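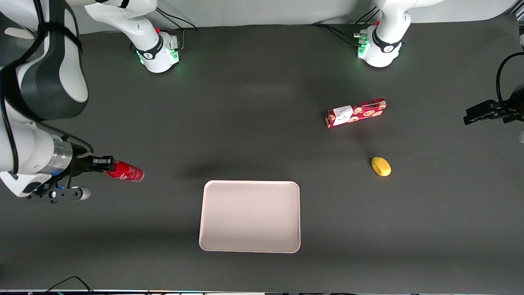
The left rear damper on car 9 came off the dyno at 2 in the afternoon with rebound forces that matched nothing on the sheet. Marietjie Magagula ran it again, let it cool to the same temperature as the first pull, and got the same curve. She printed both and laid them one on top of the other against the light.

"It's low at high shaft speed," she said. "Normal everywhere else."

Naidoo leaned in from the doorway. He owned the team, and the transporter, and most of the debt. "Can we race it?"

"At Broston you could. Firkville has the bumps into turn 6."

He went away to make a phone call. She clamped the damper in the vice, bled off the gas and drew the shaft out over a tray. The oil was darker than she liked. She set the shims out in order on a clean cloth and measured each one with the micrometer, writing the thickness beside its position in the stack. The second from the piston had a hairline crack running a third of the way round the inner edge. She turned it under the lamp until she was sure.

The shim was a Prukov part. They were all Prukov parts, bought in February when the old supplier wanted cash up front. Her logbook gave this set 118 laps. The replacement interval was well beyond that.

Naidoo came back with the phone still in his hand. "They say they've had no other failures."

"Did you ask how many teams are running them?"

He looked at the phone. "No."

She had enough old shims in the drawer to rebuild the rears, and none for the fronts. That meant a car with two kinds of damper and a driver who would feel it in the first long corner and complain on the radio until the flag. She could bring the front forces down a few clicks to suit. It would cost them grip on entry - not a lot, though more than the gap they had qualified by last year.

"Do the rears," Naidoo said.

"I want to pull the fronts apart and look at them too."

"The truck leaves at six."

She was already undoing the next cap. "Then somebody else can load the tyres," she said, and slid the tray across to catch the oil.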